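The Weavers of Nilcombe Hang Their Work Outdoors

The first thing you notice is the sound. Walk up the hill behind the old Canormont mill on a breezy morning and you'll hear a low, steady flapping, like a flock of big slow birds settling down for the night. Then the path turns and there they are: 109 panels of handwoven cloth, strung between the trees and moving all at once.

"Long Weather" is the most generous textile show I've seen in years, and I've seen a lot of them (my closet is full of tote bags to prove it). The Golestani Studio, a group of weavers and dyers who share a row of looms on the mill's top floor, made one panel for each day they worked together, starting in April of last year. Every panel is the same width. After that, all bets are off. Some are so fine you can read a newspaper through them. Others are as thick as a doormat, packed with raw fleece, twisted paper, and strips of old bedsheet.

The color is what got me. The studio dyes with what grows within walking distance, so you get walnut brown, goldenrod yellow, and a soft, smoky pink from avocado pits - all right, the avocados come from the grocery store, but everything else is local! A run of panels near the top of the hill was dipped in indigo again and again until the blue turned nearly black. Stand close and you'll find small flecks of white where the yarn was tied too tight for the dye to get in.

And the weather keeps working on them. The yellows have already faded to something like butter. One panel near the stream has grown a fringe of moss along its bottom edge, and a bird has pulled threads out of another, which the weavers have left exactly as it is. The studio keeps a matching strip of every piece in a dark drawer at the mill, and visitors can ask to hold one up and compare. Do ask. It took me half an hour to get through a single drawer, and I'd happily have stayed for the next one.

Indoors, the mill's ground floor has been given over to a second, smaller show called "Workumer," named for the narrow lane that runs past the loading dock. It's made up of 2 enormous tapestries that face each other across the room, each built from 500 separate hand-wrapped cords. You walk between them, and the air seems to go quiet. Wool does that to a room. I went back and forth so many times that my shoes squeaked.

The looms upstairs are open to the public in the afternoons, and I'd urge anyone who goes to climb the stairs. The floorboards dip, the light is wonderful, and there's usually a pot of something odd simmering at the back. On my visit it was onion skins. A beginner's loom sits by the window with a warp already on it, and anyone can add a few rows to the shared cloth. Mine are the crooked ones in green.

Wear real shoes for the hill, and go on a windy day if you can choose. The cloth hangs straight and handsome in still air, but it dances in a good stiff breeze, and you'll want to see it dance. Both shows are free, and the outdoor panels stay up until the first hard snow brings them down.

Published Aug 25, 2026 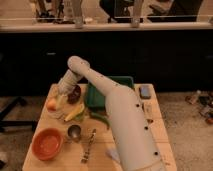
A white robot arm over a wooden table with food items.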